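Ticket: Checkout page times out when order has a gift note
Opened by: Bimla Srivastava
Product: Emell storefront plugin
Priority: Normal (feels higher from where I'm sitting!)
Status: Waiting on customer

Bimla Srivastava, 8:10 am
Hi again, me with the candle shop. So the checkout is hanging whenever somebody types a gift note. They fill in the box, press Place Order, the little wheel spins and spins, and then they get a blank white page. If they leave the note empty it goes straight through. I tested it on my laptop, my phone and my sister's tablet (different browser on each) and got the same thing every time. I'm on the Vesano theme and I haven't touched the settings since January, except to change the shipping rates.

Pao-chu Lu, Support, 9:25 am
Hi Bimla, thanks for the clear write-up. Could you tell me how long the note was when it failed, and whether the order shows up in your admin after the blank page? Please also turn off any add-ons that touch the cart and try once more.

Bimla Srivastava, 10:40 am
OK, did all that. The order does show up, but it says Pending and there's no note on it. No charge either, thank goodness, I had visions of refunding people all weekend.

Add-ons: I have 3 that do anything with the cart. The Chung shipping labels one, the Ridbridge tax one, and a thing that puts a "you might also like" strip under the basket. Turned them off one at a time and tried an order after each. Labels off, still hangs. Tax off as well, still hangs. Strip off, still hangs. So I put them all back on, because I need the labels today.

As for length, I went a bit overboard. "Happy birthday" on its own works fine! A long one from a real customer (she'd practically written her aunt a letter) fails. I kept cutting it down and it started working once I got under 200 characters. Then I tried a short note with a heart emoji in it and that one hung too - so maybe it's two problems, or maybe one problem that counts hearts funny, I don't know how these things work.

I copied the error log the way your help page says. The only line that looked angry was number 43, something about the note field and "data too long." The rest is all warnings about a font.
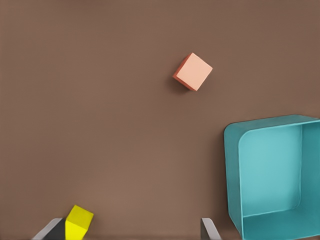 I also cleared the cache, both the one in the plugin and the one my host has, and waited 5 minutes before trying again like you told me last time. No change. For now I've put a line over the box asking people to keep it short and skip the emoji, and two orders with notes have come in since then without any trouble.

Pao-chu Lu, Support, 1:15 pm
That log line is very helpful. The note column in your database looks like it was left at its old size when the plugin updated, and it's also using an older character set, which would explain the heart. Please make a backup, then go to Tools, Database, and press Run Pending Updates. Let me know what it says afterward.

Bimla Srivastava, 1:50 pm
Backup is running now, it's slow - lots of product photos. Will press the button after I've closed up the shop and report back. Do I need to put the store in maintenance mode first or can people keep ordering?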